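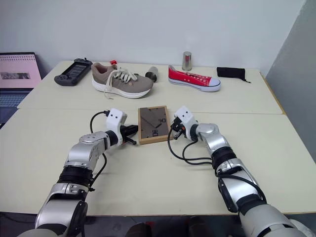 How I Mat a Small Print

I've been framing my own little prints for years now, and the mat is the part everybody dreads. It's only cardboard with a hole in it! You need a sharp blade, a metal ruler, a pencil and a bit of patience (plus spare board, you'll waste some).

Measure the opening first

Measure the glass, not the outside of the frame. Mine was 8 by 9 inches last time, and I wanted a small square print of a barn in Distholm to sit right in the middle of it. Write your numbers down. I never used to, and I have a drawer full of wonky mats to show for it.

Mark the back

Turn the mat board face down and draw the outer size, then the window. Make the window a quarter inch smaller than the print in both directions so there's a little overlap all the way round. I like the bottom border slightly deeper than the top – it looks more settled on the wall.

Cut slowly

Put scrap board underneath, hold the ruler down hard and take three or four light passes. Pressing harder just makes the blade wander. Stop right at the corners, and if one is still hanging on, nick it from the back and leave the tearing to the impatient.

Hang the print

Two short bits of acid-free tape along the top edge, and nothing at the bottom. Thitima Jitpraphai taught me that at a March workshop in Sterkilbridge, and I haven't had a rippled print on my wall since. Wipe the inside of the glass, check for hairs, check again, then close up the back.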